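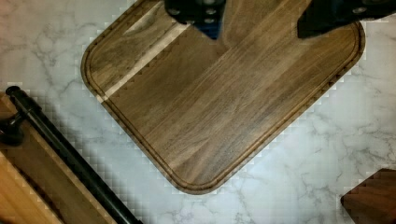
Chapter 6. Choosing the Next Grasp

A planner receives a list of detected items and must return one arm motion. Unai Alcaraz's Waweru planner samples 200 candidate grasps per item and discards those that bring the arm into collision.

12 shares 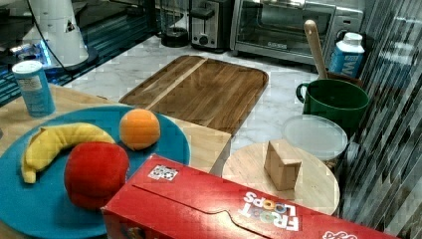 Why is the list sorted before planning? Sorting lets the planner stop early once a grasp scores well.

Section 6.1 treats scoring; Section 6.2 sets the time limit at 30 milliseconds. 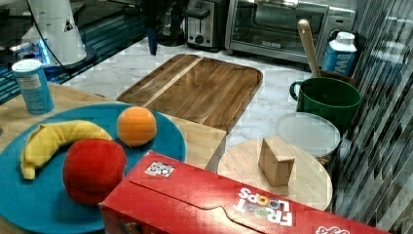

Figure 6.3. Toy fruit on a plate, with a cereal box on its side.

3 comments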